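Droltine Home Tidy, the Gallery Review: Sofas, Pillows and a Price Tag

Droltine sells a yearly license for a set of simulated living rooms where you can train a robot arm to pick up after people. The pitch is that you work out your mistakes on the screen and save your real furniture the trouble. I had the license for long enough to form an opinion, and the opinion is mixed.
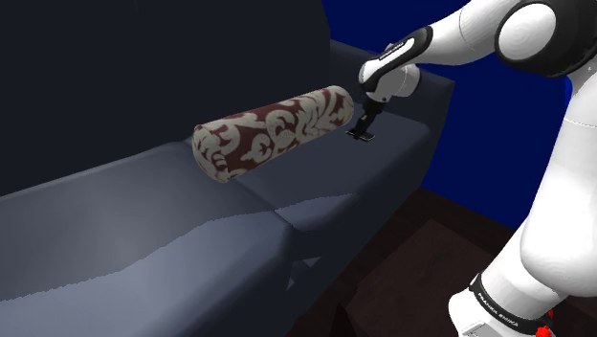 Esi Amoah wrote in before I had posted a word of this: "We paid for the same pack in May and I'd tell people to wait. The rooms look fine. My trouble is that a pillow in there behaves like a block with a picture of fabric on it. Ours learned to pick up the block. Then we put a real pillow in front of it and had to start over on the grip." I don't have her numbers, so take that as one customer's account, but it matches my own worry closely enough that I moved it to the top.

Bolster on the seat, fingers over the cushion to the right of it. The sofa pack is what Droltine leads with in its sales material, and it's the part I spent the most time in. The arm is a Franka (the name is on the band near the base), and it's the only arm you get at this price. If your shop runs something else, you will be paying for the import service, and the quote I got for that had no upper limit written on it.

About the fabric. The burgundy and cream pattern on the bolster is the best-looking thing in the room, and I'd guess somebody was proud of it. I would trade it for a cushion that sinks when you press on it. The sales page says "soft goods ready." I asked what that meant and was told that soft bodies are "on the roadmap," a phrase I have now heard from every company in this line of work.

About the light. Look at the pale streak across the left seat cushion, with the stepped edges. Droltine's brochure uses the word lifelike more than once. A camera-based policy will learn from whatever you show it, and I'd like to know how much of what it learns here is that streak. There is a setting to vary the lighting between runs. It is off when you install, and the manual gives it one sentence.

What the money gets you

The basic license is $900 a year. For that you get 4 rooms and 100 loose household objects, with the bolster counted as one of them. The next tier up advertises 1000 objects. I was shown a list and a good share of it was the same shapes in other colors, so I'd ask to see that list before signing anything.

Support is by email. My first question was answered the same day, my second one never was. The second was the harder question.

Against the others

Pinik makes a plainer product. Its rooms look like a furniture catalog from a copy machine, but it lets you change the weight and friction of each object without opening a ticket. Droltine makes you ask.

Jetlow is the one I would send a beginner to. Fewer things to pick up, better instructions, and a trial that doesn't want your credit card.

Perrin I can't speak to. They wanted a signed agreement before I could publish pictures, and I don't review things on those terms.

Where I come down

The installer worked, the arm moves the way I told it to, and nothing crashed on me while I was writing this. Those are real points in its favor and I've reviewed kits that couldn't manage them. Still, a tidy-up package stands or falls on squashy objects, and the squashy objects are the part that isn't finished. I also don't love that every claim about results in real homes comes from Droltine itself. I asked for the name of one outside customer who would talk to me and got a slide deck.

If you already own the arm and want practice with reaching over armrests and around backrests, the basic tier may be worth it to you. If you're buying it for pillows, hold off until they ship the soft bodies, then make them show you a live demo on an object you picked.

Posted 11/11/24. Prices are the ones I was quoted and don't include the import service.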